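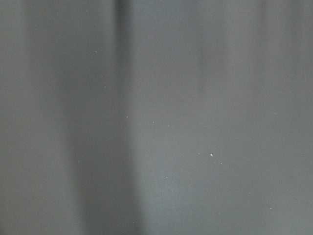

Gray surface, close range

Date: 2024-06-28
Subject: Re: [kicking-stats] Hang time from sideline video
List: kicking-stats

> I have been timing punts off our sideline video and comparing them
> with the numbers from the Cernthorpe camp. Mine come out longer on
> nearly every kick, by a tenth or more. Same punters, same month. Is
> the video wrong or is the camp wrong? Also, do you throw out the
> kicks that are caught, or time them to the catch?

Probably neither is wrong. You are likely starting the clock at different points.

The camp sheets run from foot contact to first touch, by a person with a stopwatch. A hand timer reacts late to the kick but sees the catch coming, so the start is late and the stop is close to right. That shortens the time. If you step through video you lose that error, and your numbers go up. A tenth is well within what I would expect.

Check the frame rate before anything else. Some of the clips in the Ladefoged set were converted from 60 to 30, and the player I used then still reported 60. Every time came out at half. That one is easy to spot. A clip with dropped frames is not.

For the January release I had 3,137 punts with both a hand time and a video time. I removed 329 where the ball left the picture before it came down. Estimating the landing from the returner's feet did not hold up, and I would not do it again.

On catches: time to the catch and set the flag in column 15. Do not drop them. Deep balls are caught more often than short ones, so dropping them pulls your average down. A catch is made above the ground, so it reads slightly short – I leave that uncorrected and say so in the notes.

Please don't mix hand and video times in one column. The Cindico import script will accept both without a warning. The Trumitz version stops on the second source type, and I would use that one until the other is fixed.

If you can send 2,000 rows or fewer I can run the comparison here. Raw frame numbers, please, with no rounding to tenths.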